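**Urkwood Student Robotics Forum > Manipulation Track > Simulated Kitchen Task**

September 30, 2026

---

**urkwood_track_lead**

Teams are reminded that the first round of the simulated kitchen task closes in December. Each team is to submit its controller, a written report, and the complete run log. The report should state which views the controller relies on and how the grasp pose is chosen. Questions about the rules should be posted in this thread so that all teams receive the same answer.

---

**truswood_team_b**

Our team requests a ruling on the approach phase. We have logged 1094 attempts at the bottle in the Grernano simulator. Our controller stops above the counter with the fingers fully open and then decides whether to continue. The gripper view at that stage is attached.

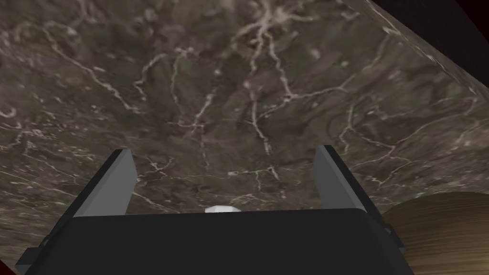
*Gripper view over the marble counter, fingers open, top of the white object just visible.*

The palm hides most of the target in this view. We propose that teams be permitted to use a second, fixed view during the approach. Without it, the final part of the motion depends on an estimate made earlier in the run.

---

**ngau_robotics_club**

Our club respectfully disagrees with the proposal. Section 7 of the handbook states that the approach is to be completed with the gripper view alone. Several teams have already built their controllers on that basis, ours included. Working from an earlier estimate is part of what the task is meant to teach. A change at this stage would favor teams that have not yet finished their work.

We would also point out that the veins in the marble are sharp enough to track between views. Our students use them to correct the position estimate as the gripper moves. The method is not perfect, and it does worse where the surface texture is soft.

---

**truswood_team_b**

We accept the point about fairness. We do not accept that tracking the stone is a sound method for first-year students. The pattern changes when the simulator loads a different counter, and a controller tuned to one surface may fail on the next. Has Ngau tested on a plain counter?

---

**ngau_robotics_club**

We have tested on 3 surfaces, one of them plain. Results on the plain counter were worse, and our report will say so. We still prefer one rule for everyone.

---

**physics_tutor_urkwood**

Speaking for the tutoring group, I would like to move the discussion to the grasp itself, where most points were lost in the practice round. Attached is a gripper view with the bottle between the fingers.

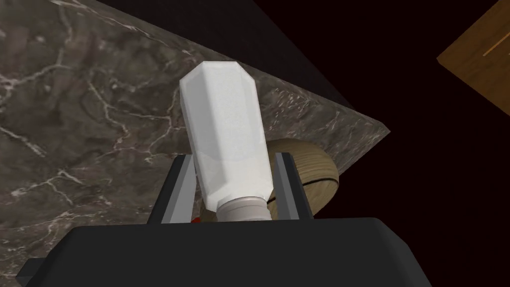 Scoring for the grasp depends on where the fingers meet the bottle and on the angle at which it is held. Teams have tended to treat the bottle as a plain cylinder, and the contact model does not. The body has flat panels, eight in all around an octagonal section, and a finger that meets an edge between two panels will behave differently from one that meets a panel squarely. Note also that the cap is at the end nearest the palm, with the body narrowing toward it at the shoulder. A controller that closes at a fixed distance from the palm should therefore take the taper into account. I recommend that each report include a short section on finger placement, with the values used.

---

**ngau_robotics_club**

Is the direction of the cap scored? The handbook mentions only that the bottle must be held between both fingers.

---

**urkwood_track_lead**

The following rulings apply to all teams.

1. The approach is to be completed with the gripper view only. Section 7 stands as written.
2. Tracking the counter surface is allowed. Teams that do so must report results on at least one plain counter.
3. The direction of the cap is not scored in the first round.
4. Run logs must include the random seed. Use seed 3904 for the reference run.

---

**truswood_team_b**

Thank you for the rulings. Our team maintains its objection to the first and will submit a written request for the next season. We ask that the handbook be updated to include the third, as it is not stated there at present.

---

**urkwood_track_lead**

The handbook will be updated. Please continue to post any questions about log format here.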